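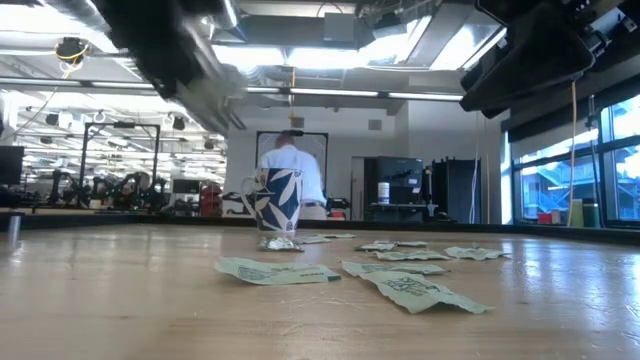
How to find the cause when a two-arm cell drops or misses light packets

Last updated February 3, 2023

After we changed our table program from blocks to small packets, the right arm began to miss. It closed the gripper, lifted, moved over the bowl and opened, and the packet was still on the table. The controller showed no error. It took us four days to find the fault, and I write the steps in the order I would do them now. We use the Skeltero control software, but most of this is the same with another one.

Before you start

Stop both arms and put the cell in hold. Do not put your hand between the arms while a program is only paused. In November our left arm continued from a pause when the network came back, and it hit the table hard enough to move one bracket. Press the emergency stop, check the lamp, then reach in.

Step 1. Save the log first

Copy the log to another computer before you restart anything. Skeltero keeps only the last 1289 lines, and a restart writes many new ones. We lost the first day of faults this way.

Step 2. Look for the word "closed"

Find the line where the gripper reports closed and read the finger position beside it. If the position is the same as with empty fingers, the arm took nothing. In our case the program accepted any closed gripper as a good pick, so it never stopped. This is a fault in the program also, and you should correct it even if the arm is fine.

Step 3. Check the height of the table

Move the arm slowly by hand control until the tip almost touches the wood, and write down the height. Do it near all four corners and in the middle. A block forgives a few millimetres but a flat packet does not. Our right side was lower than the left, because the frame screws had become loose.

Step 4. Check the cables at full reach

With the arm in hold, send it to the farthest packet and look at the cable from the side. It should hang in an easy curve. If it becomes tight, it pulls on the wrist and the tip goes away from its target. Ours was tied too short by me, after the Lo Presti job at Sandbridge.

Step 5. Run a slow test with real packets

Lay the packets at different angles, some close together, and put the bowl where the program expects it. Keep the speed low and stay outside the reach of both arms – one hand at the stop button.

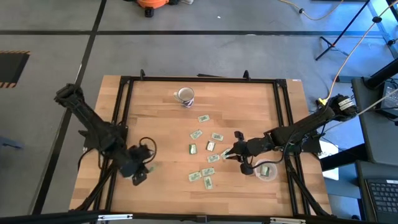
Step 6. Return to normal speed

Do 100 picks at low speed with no miss, then raise the speed a little and repeat. We had one miss at the second speed, from two packets lying together. For that we added a new rule: if the finger position is wrong, the arm opens, goes up and waits for a person.

If it still misses

Change the finger pads. Ours are the soft type from Oklow, and they become smooth with use. Please write the date of the change on the arm.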